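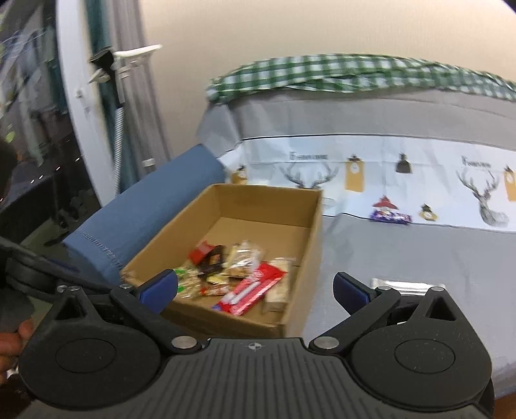
Vemdale snack swap to move to the old corn hall

The monthly snack swap in Vemdale will leave the library meeting room in March and move to the ground floor of the corn hall on Levon Street.

The swap lets households pass on unopened crisps, biscuits, cereal bars and other packets they bought and will not eat. People bring what they have, put it out on the tables and take home something else. There is no charge and no need to bring the same number of packets as are taken away.

Organisers said the library room, which is limited to 29 people, had become too small for the morning session. The corn hall can take 150. It was built in 1853 and reopened last autumn after repairs to the roof and the side entrance.

A total of 1586 packets changed hands at the swap last year, according to figures given to the parish council. Crisps were the most common item, followed by biscuits. Anything left at the end of a session goes to the food cupboard at the Kidero Centre, where it can be collected during normal opening hours.

The rules on what can be brought will stay the same. Packets must be sealed, in date and carry a full list of ingredients in English. Homemade food, chilled food and alcohol are not accepted. Items containing nuts are kept on a separate table by the door.

Mac Carthaigh Bakery, which has its shop opposite the corn hall, will open early on swap mornings to sell tea and rolls.

Doors will open at 9.30am and the session will finish at noon. The side entrance has a ramp and will be open throughout. Parking in front of the hall is limited to one hour, but the car park behind the library is free until 1pm.

The February swap will still be held at the library.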